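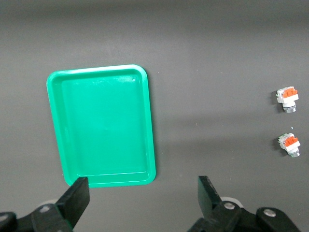
Open day at Irnance, Flastholm: can a machine do the dull jobs yet?

8 min read
Last updated: February
23 shares | 6 comments

I went up to Flastholm on the Friday for the open day at Irnance. I run a small workshop that builds and repairs control panels, and a good part of the week goes on jobs that need hands but not much thought. Parts come back in a mixed box and someone has to tip them out and put them in trays. I also have a kitchen at home with a dishwasher that has to be emptied every morning. Irnance had said the day would cover both kinds of work, so I booked a place.

The building is on the trading estate behind the bus depot. Parking was poor. I left the van by the tyre place and walked back. There was a sign-in sheet, a box of visitor badges and a talk by Maxence Mallet, who looks after the workshop side. He kept the talk short and spent most of it on what the machines had been bad at over the winter, and I was glad of that. I have sat through enough of the other sort.

They split us into two groups. Mine did the shop floor first and the household rooms after the tea break.

The bench

The bench jobs are all small. They don't build cars or lift engines. Mallet said they had picked work that a person does sitting down, with parts that fit in the palm, and had asked local firms what they would hand over first if they could. Sorting came up again and again, along with packing loose parts and clearing a bench at the end of a shift.

The one I had come for was the push-button job. Anyone who has wired a panel knows these parts: the button itself with its coloured cap, the body behind it, and the contact blocks. They are fiddly. They roll if they land on their side, they have metal bits that catch the light, and two that look alike from the front can be different behind. They go into shallow plastic trays, and which tray they go in is the point of the exercise.

Two white arms work over one grey table, with black grippers that open and close like a pair of flat fingers. I asked why they used such plain grippers when there are hands with proper fingers on sale. Hryhorii Stetsiuk, who was minding the bench, said they had tried a hand and gone back. The plain ones are easier to mend, and when something goes wrong you can see what it was. He changes the pads himself.

The pace is slow. I had a watch on and stopped bothering to use it. A person sorting the same parts would be well ahead before the arm had made up its mind about the first one. It comes down over the part, waits, shifts a little to one side, waits again and closes. When the pick is good the rest is quick enough. When it isn't, it goes back up and has another look.

I saw it miss a few. Once it closed on nothing and carried the nothing over to the tray with great care. Another time it had a button by the cap, and the button turned in the grip and came down on its side. It was in the correct tray, so Stetsiuk marked it as done. I said that in my shop I would want them all standing the same way up, ready for the next person. He wrote that down, or wrote something down.

They keep a log of every try. The count on the whiteboard when we came in was 1497, all on this one job since they had last changed the settings. I asked how many of those had gone right and was told the full sheet would be sent out to everyone who had signed in. I will add it to this page if it comes.
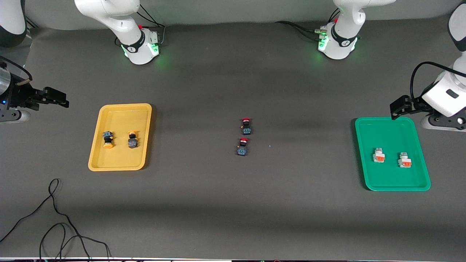 Colour seems to be the easy part. Red caps and orange caps don't get mixed up much, according to Stetsiuk, and the trays are in strong colours too. What gives trouble is how the part is lying. Standing up, a button offers a good neck to hold. On its side it offers a round thing that wants to roll away and a square thing at the other end. Two parts lying close together are worse again, because the fingers need space either side to get down. A person would push them apart with a knuckle without thinking. The arms are being taught to do that now, and I was told to come back later in the year.

Rogelio Yap was in my group. He manages goods-in for a firm that packs bathroom fittings, and he asked the question I should have asked, about who fills the table in the first place. At present a person does. Someone sets the parts out, starts the run, and takes the trays away at the end. He wanted to know what happened if you just tipped a box out. Mallet said they had done it, and that the arms can clear a small heap if it is spread thin, but that a proper pile still stops them. Yap reckoned that put it out of reach for him, as all his stuff arrives in a pile.

I am in a slightly different position. Our returned parts come in small numbers and a lad could spread them over a table in no time before he goes home. If the machine then took all night over it I wouldn't mind. It would need to be safe to leave, and it would need to know when to give up on a part and leave it for the morning. On the first point they were firm that they don't leave it running with the building empty. On the second, it has a limit of four goes at any one part and then moves on to the next. That seems sensible.

Weight isn't a problem for buttons. The limit they work to is 800 grams in each gripper, well above anything we would ask of it at a bench. It does rule out transformers and most of the bigger contactors.

Tea was in the canteen. The biscuits had been put out by a person.

The household rooms

Across the yard they have fitted out a kitchen and a bedroom with ordinary furniture, and the work done in there goes under the name Cenorura. Zoia Stelmakh took us round. She used to do home care visits and was by some way the most useful person I spoke to all day, as she knows what help at home is for. She said people ask for the same few things: dishes, washing, the bed, and picking up what has been dropped.

We watched the dishes. The machine here is a single arm on a wheeled base, and it was emptying the top rack of a dishwasher into a cupboard. Mugs went well. It takes them by the side and sets them down gently, handle any which way. Glasses it did at half speed. It left the plastic tubs alone, and Stelmakh explained that they are light, they nest inside each other and they hold water in the rim, so for now it is told to skip them. Those are the things I like least as well.

The full rack took 48 minutes, start to finish. We didn't stand there for all of it but went through to the bedroom and came back. I can do mine while the kettle boils. Stelmakh's answer to this was that the people she used to visit couldn't do theirs at all, and had the whole day for it. I think that is right, though I would want to know what it costs before I agreed out loud, and there was no price to be had.

In the bedroom there was folding. Towels are coming on. They were folded in half and in half again, with the corners a bit out, and I'd have put them in my airing cupboard as they were. Shirts are not coming on. We saw one attempt, and it ended with the shirt over the edge of the table and the run stopped by hand. A woman at the back asked about fitted sheets and got a laugh from the staff.

Lukian Fedoruk looks after a thing called Peng, a low trolley that follows you from room to room and carries a tray. It doesn't pick anything up. You put the cup on it and it brings the cup. It got over the door strip without spilling, it waited when somebody walked in front of it, and it went back to its corner when told. Of everything I saw, Peng is the one I could imagine in my mother's house this year. She has a stick in one hand and that leaves one for the tea. Fedoruk has lent one to a neighbour for a trial and says the main complaint is that it is noisy on tiles.

Would I buy one

For the workshop, no, or not yet. What I saw at the bench was a machine doing a real job with real parts, slowly, with a person close by. The slowness bothers me less than the person. If Stetsiuk has to stand there then I may as well have Stetsiuk do the sorting. The day it can be left with a table of parts from five in the evening I will ring them up, and I told Mallet so. He asked if I would send them a box of our mixed returns to practise on, the dirty ones with the labels half off, and I have one packed by the door ready to go.

For the house, the trolley perhaps. The dishwasher arm wants a bigger kitchen than mine, and it would have to learn the plastic tubs.

If you are thinking of going to the next one, book early, as the groups are small, and take a coat for the yard. Ask to do the household rooms first. The second group got longer at the bench than we did, and they had a go at setting out the parts themselves.

6 comments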